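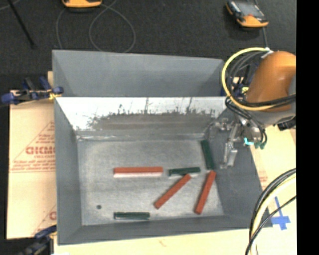 Lollik Bin Picking Method Package

The Lollik package contains a grasp selection method for simple rigid parts that lie in random positions in a bin. It was developed at Dradlow as a research result and is now offered to laboratories and integrators who want to repeat our tests or use the method with their own arm.

What the method does

Many picking programs look for the part with the best visible surface and send the gripper there. With rectangular blocks in a metal bin this gives two typical problems. Glare on a side face makes the block look shorter or wider than it is, and a block close to a sloped wall does not leave enough room for the fingers. Lollik calculates the free space for each finger first, and only after this step it compares the visible surfaces. A candidate without finger space is removed from the list, even if its surface score is very high.

When all candidates are removed, the method proposes a push. The closed gripper moves one block away from the wall or from its neighbor, and then a new image is taken. In our experience one push is usually enough, but the maximum number can be set by the user.

Test result

The method was evaluated on 3751 grasp attempts with rectangular blocks of one size in two colors. The bin was refilled by hand between the series. The blocks were picked correctly in 95 percent of the attempts. A pick was counted as correct when the block was lifted out and released in the second compartment. A block that slipped and fell back was counted as a failure, also when the next attempt was good.

Most of the failures happened in the corners of the bin. We did not remove these cases from the result. The complete list of attempts is part of the package, so the user can make a different calculation if he prefers another definition of success.

What is included

Lollik planner software, with source code for the finger space step
Gruvska calibration plate and mounting instructions
Set of 216 recorded start positions with images
Log files of all attempts in the evaluation
Printed manual, English
Support by e-mail for 9 months

The robot arm, the gripper, the bin and the camera are not included.

Requirements

The arm must have six axes and must accept position commands from an external computer. The gripper must have two parallel fingers. The camera is mounted in a fixed place with a free view of the whole bin floor. Please fix the bin to the table with clamps. If the bin moves by a few millimeters during a push, the wall positions are wrong and the calibration must be repeated.

A bin with a matte inside gives better images than a shiny one. The method works also with worn metal – our own bins have many scratches – but the exposure time should then be adjusted before the first series.

Limits

The present version is made for blocks and flat boxes. Round parts, soft parts and transparent parts were not tested. Parts of mixed size can be loaded with the additional module Kumsa, which is still in a test phase and is delivered on request.

Ordering

Article name: Lollik Method Package, single laboratory license
Delivery: download, calibration plate by mail
Extension: Kumsa module, on request

Page last changed: 5/20/21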